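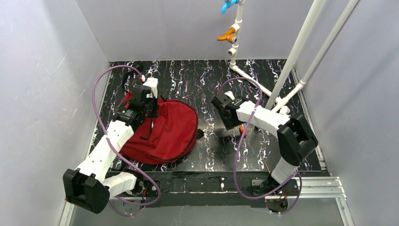 Every safety rule for a shared robot bench I have been shown begins with people. Stay behind the line, press the red button, tie your hair back. Very few of them get around to cables, straps and the other loose stuff that fills a real work cell. Look at a deep-red fabric bag lying on its side under the left arm, one thin black strap hanging in a curve just below the gripper and a longer one running off toward the back corner. Then look at the purple cable that goes up from that same gripper, over the table edge and around in front of the base. A rulebook that covers hands and says nothing about straps has left out half the table.

I spent part of August reading rulebooks. The request came from Kowalczyk, a maker of small bench cells that wanted an outsider's opinion before it put its name to something called the Drorville Guide. The guide is a voluntary code for two-arm benches, the type that sits in a lab or a repair shop and handles whatever gets put in front of it. It has 43 clauses. I read all of them twice, the second time with a pencil, and I came away less impressed than its authors would like.

Start with Clause 9, the one everybody quotes. It says the work surface shall be "kept clear of items not required by the task." Fine words. But who decides what the task requires? Ask an engineer and the pipework at the back stays because tomorrow's job needs it. Ask the person running today's job and it is an obstacle. The guide has no answer. It doesn't even ask that the decision be written down, and in my experience a rule like that gets followed on inspection day and at no other time.

Soft goods get two sentences. One tells you to "take account of deformable items." I have tried to imagine the shop floor lead who reads that and changes anything. A bag folds when you pull it. A strap can go around a finger, a bracket or the other arm. You can give the software a tidy box for a metal part and trust it from then on, but a box drawn around a bag is out of date the first time the bag moves. The guide's authors know this, I assume. They wrote "take account of" and went home.

Ohemaa Agbeko has less patience than I do. She audits bench cells for insurers and has been refusing to sign off on the guide's checklist for most of a year.

"It's a list of things you can tick from the doorway," she told me. "Is there a stop button? Yes. Is there a sign? Yes. I want somebody to move both arms to the far end of their reach, slowly, and watch the cable the whole way. It takes ten minutes. There's no box for it."

Her own version of the checklist fits on one page. Straps get tied back or taped unless the strap is the thing being handled. Cables get watched through full travel, with both arms moving, every time the tooling changes. Anything fixed to the table goes into the collision model, and if it can't go in, the speed comes down. She also wants a name next to each line, a person's name, where the guide is content with "the operator."

I took that page to Flevico, which runs training for the guide and makes its money doing it. The reply was polite. The Drorville text is meant to be "technology neutral," I was told, and too much detail would date it. I have heard this from standards people in three other fields and I believed it in one of them. Cables have been hanging off robot arms for as long as there have been robot arms. A clause on slack isn't going to go stale.

There is a fair case on the other side. The shop at Zukolow that let me sit in for an afternoon has adopted the guide in full, and its people say it gave them a reason to argue with management about guarding. They got their side panels out of it. I don't wave that away. A weak rule with a signature under it can still get money spent, and a strong one in a drawer can't.

Still, at 10 in the morning, when I asked to see the record of the last cable check, there was a good deal of looking through binders. The record didn't exist. Clause 9 was framed on the wall.

Kowalczyk asked whether it should sign. I said yes, if Agbeko's page goes in as an annex and the word "operator" comes out wherever a name would do. The company is thinking it over. Flevico has a revision meeting planned and tells me soft goods are on the agenda, under any other business.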